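Robots learn to leave the washing-up alone

A lab at Pevodeo has spent the spring teaching a pair of robot arms to deal with crockery, and on Thursday it published its main finding: the arms get better if you let them watch fewer demonstrations.

The team, led by Awuor Rotich, began with 3,495 recordings of people steering the arms through the job by hand. They then threw out every one in which the operator dithered, changed their mind or took the scenic route to the rack. That left 2,000. The system trained on the smaller pile, called Pleketti, dropped fewer plates than the one trained on the lot.

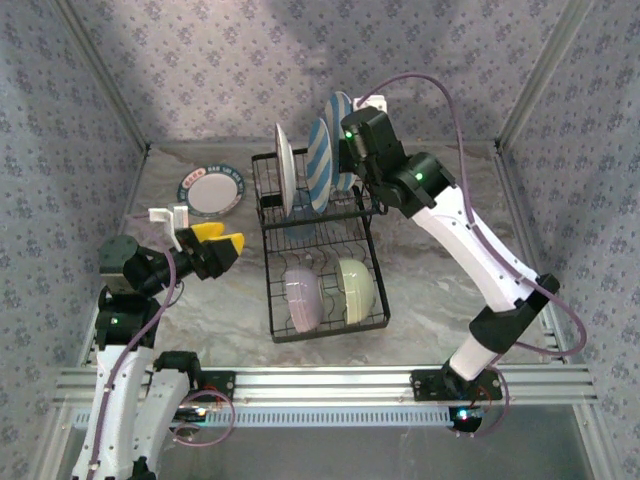
The two-armed Pleketti set-up at its dish rack. Bowls go at the front, plates at the back.

Deciding what counts as dithering took longer than the training did. Rotich and her colleague Fulgencio Contreras marked the recordings separately and disagreed often enough to need a third opinion, from Karthikeyan Fernandes, who was by all accounts the worst ditherer in the original set.

Cups are still a weak spot, and cutlery has been put off until July. The recordings, including the rejected ones, are free to download from the lab's site.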